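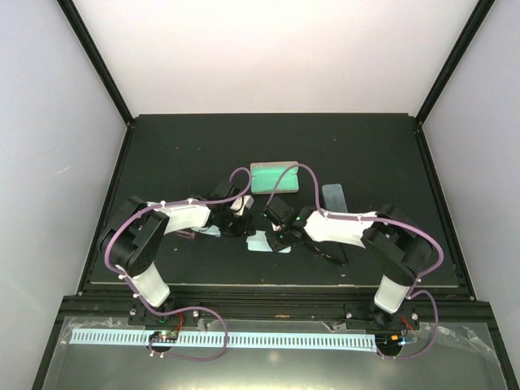 A shallow green tray on a black work surface.

I have lived in Leltley long enough to remember when you paid your water bill over a counter, to a person who stamped it and asked after your mum. The counter closed last November. Jarkance, which looks after the billing for us now, would like everyone to use the website, and if you want a paper bill posted to you it costs two dollars a go.

Two dollars doesn't sound like much, I know. But plenty of my neighbours get one from the water, one from the power and one from the phone, and over a year it adds up to a decent bag of groceries. It bothers me that the people paying it are mostly the ones who can least spare it – older folk, people sharing one tired mobile between a whole family, people out past the creek where the signal drops off every time it rains.

I'm not against the website. I use it myself, usually late at night with a cup of tea, and it's perfectly good once you've remembered your password. I'd simply like there to be a choice, and I'd like the choice to be free.
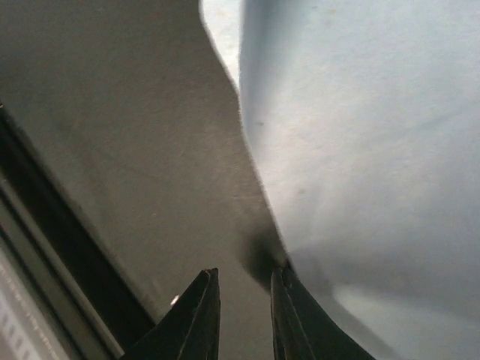 Halilović wrote to me after my last column to say that paper has to be paid for by somebody, and that people who've gone online shouldn't be covering everyone else's stamps. It's a fair point and I've chewed it over all week. My answer is that we already share the cost of all sorts of things in this town, from the library to the footy lights, and I'd happily add a few envelopes to the list.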